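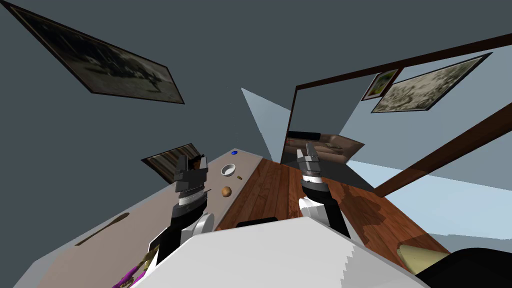
Cleaning a mirror without streaks: what I believe and what I don't

Every few months the newspaper-and-vinegar tip comes round again. My grandmother swore by it, and perhaps it worked with the ink they used then. I tried it on the hall mirror and got grey fingers and a grey smudge on the paintwork. A flat microfibre cloth, washed without fabric softener, does a better job. The softener leaves a film on the cloth and the cloth passes it on to the glass.

Vinegar itself is fine, well diluted. One part to four of water is plenty. Anyone selling you a special glass vinegar is selling you vinegar.

Spray the cloth and leave the glass alone. Liquid sprayed straight on runs down and sits behind the bottom edge of the frame, and in time the backing goes black there. I've seen no product that reverses this, whatever the bottle promises. Wooden frames want a dry duster and very little else.

Shaving foam against steam: it does work, for 3 days in our bathroom. The leaflet that came with my Firkden anti-mist spray says weeks. I got four days out of it.

Cold tea I can't take seriously. Leonie Schwaiger wrote in to say she has used it since she was married and her mirrors are spotless. I don't doubt the mirrors. I suspect plain water and the same amount of rubbing would have done it.

Hairspray spots: a dab of surgical spirit on cotton wool, kept well away from varnish.

Hanging. Adhesive strips are rated for a weight on a clean, smooth, fully cured wall, and few of us own one of those. If you painted last month, wait. For anything heavy use two screws and proper plugs, set level, and check with a spirit level on the top edge of the frame. Those phone apps gave me two different answers on the same shelf.

Rupert Mösli asks whether a mirror opposite a window makes a room warmer. No. It may make it brighter, if the window gets any light to begin with.

Next month: limescale, and why I've stopped buying descaler.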